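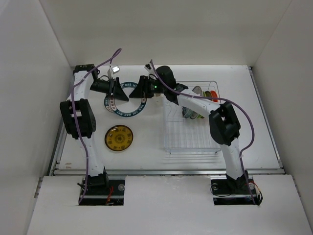

The last bus leaves before the film ends, a reader in Stulley wrote to us this spring, and it has done so for as long as she has lived there. She had given up on the cinema in Toreseck. She now goes to the matinee on Wednesdays, where the heating is off and the cafe shuts at three.

Her letter was one of several on the subject of evening buses. Most came from small towns and the villages between them, where the timetable thins out after six and stops altogether by half past eight. People who drive hardly notice. People who don't drive arrange their lives around it, turning down shifts, leaving parties early and sharing taxis with neighbours they would not otherwise sit beside.

The 234 runs from Stulley to Toreseck by way of Baidoo Lane and the hospital. By day it is a decent service. There is a bus every forty minutes, the drivers wait if they see you running, and the fare is low enough that even car owners use it on market days. In the evening it used to be a different matter. The final departure from Toreseck was at 8.25, and if it was cancelled the next one was at ten to six in the morning.

Last October the operator, Brostari, added two later journeys, at 9.40 and 11.05, on Thursdays, Fridays and Saturdays. The trial was due to last until Easter and has been extended. Over the first winter the two buses carried 1581 passengers between them. That is not many for a city route. For a road that serves 2000 households, a good share of them with a car outside, it was more than the company had planned for.

The 9.40 filled up first, mostly with people coming off the late shift at the hospital. Before the trial many of them were paying for a taxi home, and on the lowest pay band that took more than an hour's wages each time. The 11.05 was slower to catch on. For the first few weeks it often ran with one or two on board, and there was talk at the depot of dropping it. Then the pub quiz moved to Thursdays, and the college put its leaflets out, and it picked up.

Not everyone is pleased. On Baidoo Lane the bus passes close to the bedroom windows, and some residents have asked for the stop by the chapel to be left out after ten. Brostari has agreed to look at it. The stop is the only one with a shelter on that stretch, and the next is a five-minute walk uphill with no pavement, so whatever is decided will annoy somebody.

Money is the bigger question. A late bus costs nearly as much to run as a full one at noon, and the fares do not cover it. The council pays the difference for now, out of a fund that has to be bid for again each year. Routes paid for like this tend to come and go, and passengers learn not to rely on them. A person deciding whether to take an evening job wants to know the bus will still be there next winter - and at present no one can promise that.

The new timetable is up at the Stulley stop, in a frame that lets in the rain. The late journeys are printed in italics at the bottom, with a note saying they may be withdrawn at 28 days' notice.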